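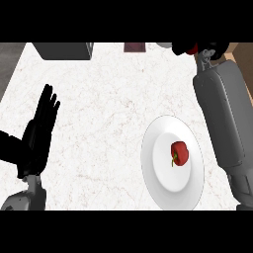
Sabina Dissanayake

4. Hands in the kitchen

Figure 3. Kitchen task in simulation, with the Durnix hands on both arms. The red bell pepper is on the plate; the left hand is open above the marble.

We came to the kitchen task with a prejudice in favor of the parallel gripper, and the reader should know that. Two of the three people who set up the comparison had spent years with two-finger jaws and regarded humanoid hands as a costly way to drop things. The remaining one, Ferhat Ertürk, had spent those years building humanoid hands and held the same opinion with more feeling.

The setup is plain. The same simulated pair of arms was fitted in turn with the Stultenell jaw, which opens and shuts, and the Durnix hand, which has fingers and therefore opinions. The controller, the arm gains and the starting poses were left alone between conditions. Each pairing was run for 200 episodes. In every episode the robot had to bring food items from the back of the counter and put them on a round plate near the front. The plate and the pepper in Figure 3 are the standard assets from our Samarakoon kitchen set, and the pepper is the item on which the two end effectors disagreed most.

A bell pepper is a poor thing to squeeze between two flat pads. The lobes give the jaw a choice of contact points, and it picked badly in 35 of its episodes, usually by closing on a ridge and sending the pepper off toward the wall. The Durnix hand did this in 5. We had expected the difference to come from the thumb. Replaying the contacts suggests that it came mostly from the palm, which stopped the pepper from rolling while the fingers made up their minds.

The hand paid for this in other ways. It is wide, and from a low approach the knuckles reach the rim of the plate before the fingertips reach anything useful. Hamish Rewi wrote a steeper approach for it, which cured the rim contacts and lengthened every episode. He would like it recorded that he also wrote one for the jaw, where it made no difference at all.

Camera placement mattered more than we had budgeted for. With a viewpoint close to the arms, as in Figure 3, the right forearm takes up a good deal of the picture, and a long gray shell tells a policy very little about food. Moving the viewpoint higher gave a clearer look at the plate and a worse one at the fingers. We kept the close view for both conditions - a fair arrangement in that it annoyed everyone equally.

The idle arm deserves a note. While one hand works at the back of the counter, the other is asked only to stay out of the way, and the controller has no strong feelings about where that is. Early policies let it drift into the working arm's path. A small penalty on motion fixed most of this, and we applied it to the jaw as well, although the jaw is slim enough to get away with drifting.

None of these runs includes a wet pepper, a tilted plate or a person wanting lunch. Contact friction was held fixed throughout, and the ranking of the two end effectors could change with it. Friction is varied in Section 5.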